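Skeltonden Residents' Bulletin
September 2026
Household Matters

Small Items Sorting Table: Guidance for Participating Households

The Household Office of Skeltonden will resume its small items sorting program this month. The program was introduced in May at the Rillov building and is now extended to residents of Distska and Wan. Its purpose is to help households deal with the small objects that collect in kitchen drawers, on window ledges and at the bottom of bags: bottle caps, lids, adapters, rolls of tape, empty bottles, and pieces that have become separated from whatever they once belonged to.

Residents are asked to work at a table and to use one open cardboard box per session. A shallow food or gift box is sufficient, and there is no need to purchase a container. Items should be spread out on the table first and placed in the box only after a decision has been made about them. Boxes with printing in any language are acceptable, and labels need not be removed.

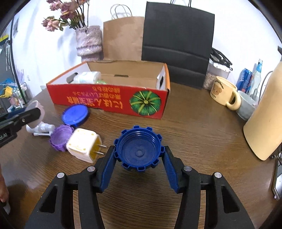 Caps and lids on the table beside an open red box, with a white bottle inside.

Caps and lids account for most of the questions received by the Office. A cap should be matched to its bottle before either is set aside. If the bottle cannot be found in the home, the cap goes into the group for loose plastic. Caps that differ in color or in the shape of the rim should not be forced onto a bottle that appears to be the right size, as a poor fit may leak in storage. Lids from jars and tubs follow the same procedure. Households that wish to keep caps for crafts or for school use may retain up to 50 per household. Any number above that should be brought to the collection point.

Plug adapters are to be kept apart from the plastics. An adapter that is in good order and still needed should be returned to a drawer with its cable or device. Adapters that are no longer wanted must be handed in at the desk and may not be placed in the box with other items. The same rule applies to anything containing a battery. Small toys and figures may be left in the box, and the Office will pass suitable pieces on to the playroom at Wan.

Joni Kallio, who coordinates the program, has asked that residents give particular attention to adhesive tape. "We received a great many rolls in May, and most of them were still usable," Kallio said. "Please check what is left on the roll before giving it up. If the end is hard to find, fold over a short tab and put the roll back with your stationery."

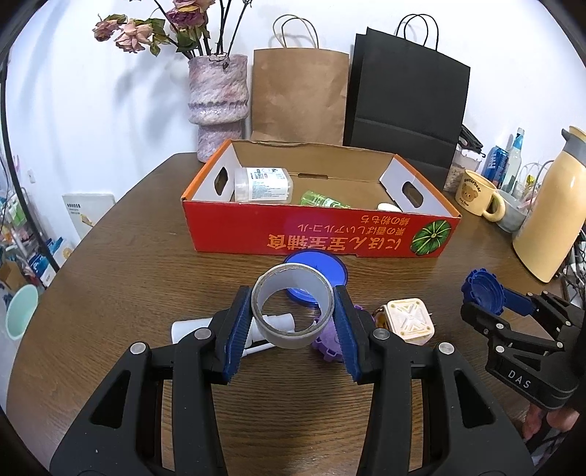 A roll of translucent tape at the sorting table, with a blue lid and other small items nearby.

Tape that has dried out or lost its hold should be placed with general waste, including the core. Rolls in good condition may be handed in at the desk, where they are used for closing and labeling the collection boxes.

Bottles should be emptied, rinsed and left to dry before they are brought in. Pump fittings are to be removed where this can be done by hand. Residents who cannot remove a fitting may leave it in place and mention it at the desk.

Objects that cannot be identified should not be thrown away during the first session. The Office recommends that they be kept together in an envelope for 13 days and shown to the other members of the household. Anything unclaimed after that period may be added to the box.

The collection point is on the ground floor of the Rillov building, next to the mail room. Each household may bring up to 2 boxes per visit. Boxes will be emptied at the desk and returned on request. A supply of 100 envelopes has been set aside for participants and may be collected from the same location while it lasts.

Residents of Distska who are unable to carry a box to Rillov may arrange a pickup by leaving a note with their name and apartment number at the Distska front desk. Questions concerning the program should be addressed to Joni Kallio at the Household Office.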